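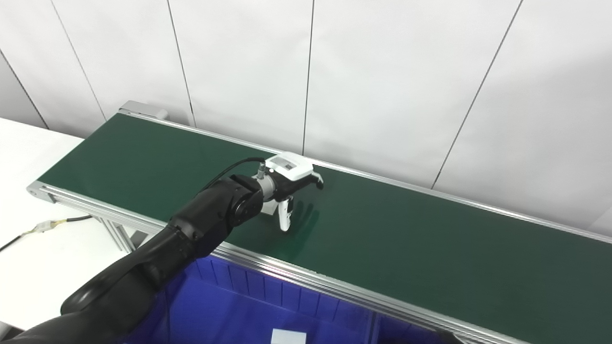 Farooqui

Setting the hover height over the belt

Before you teach any pick on the conveyor, the planner must know where the belt surface is. I do this in Prisora, with the belt stopped and empty.

1. Start the Prisora controller and load the cell file. Wait until the joint state topic is shown in green.

2. Set the speed limit to 9 percent. The default is too fast for this work.

3. Jog the arm until the white finger points down and its tip is just above the green belt. Look from the side also, the shadow can mislead you.

4. Press Store Plane. Repeat at two more points, not in one line with each other.

5. Open belt_plane.yaml and check the residual. If it is more than 19 microns, delete the points and take them again.

6. Add the near side rail as a collision box. I make it a little higher than the real rail, so the planner lifts the gripper before it goes to the blue bin.

If the planner returns error 3806, the start pose is already inside the collision box. Jog up and plan again. When the timeout comes first, raise it to 3000 ms in the same file.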